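3.2 Reading groups and the uneven reception of translated short fiction

The second strand of the study concerns how readers outside the academy wrote about Grondier, the story collection issued in English by the Tellavus imprint. The sample consists of 499 reader reviews posted to the Plinska reading site, each coded by hand. 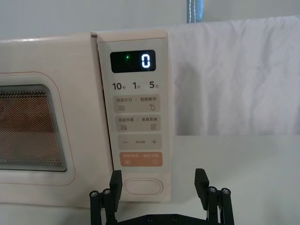
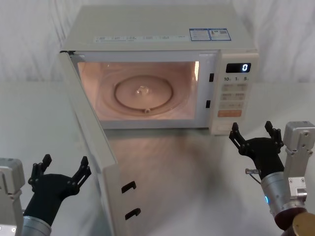
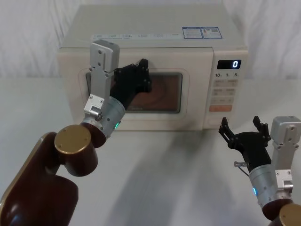

Figure 2. Microwave oven with a pale casing: control panel and window (first), door open (second), front view (third).

Reading time: 2 minutes

Reviews were included if they dealt with the book itself and ran to at least five sentences. Star ratings were recorded but play no part in the analysis, as earlier work on the same site found them to be a poor guide to the tone of the accompanying text. Collection closed on 8th December.

Two coders read every review. Each passage was given one of two labels. A passage was marked "personal" where the writer tied a story to their own life, family or upbringing, and "formal" where the writer dealt with structure, narration or the quality of the translation. Passages that did both were split at the nearest sentence break. Disagreements were settled by discussion, and the coding guide was amended in November to cover plot summary, which had at first been treated as formal.

Personal passages tended to come at the start of a review, most often in an account of how the writer had come by the book. Formal passages came later and were shorter. Remarks on the translation were mainly limited to single words, in particular kinship terms left in the original language. Few reviewers compared the collection with other work in the Tellavus list.

The title story drew the most comment. "Sutcliffe", the only story told in the second person, was mentioned less often, but the passages on it were longer and more likely to be coded as formal. Several reviewers reported having read it again before writing. It is not possible to say from the reviews alone whether this reflects the difficulty of the story or its position at the end of the book. The order of the stories differs in the original edition, and the point is taken up again in Section 4.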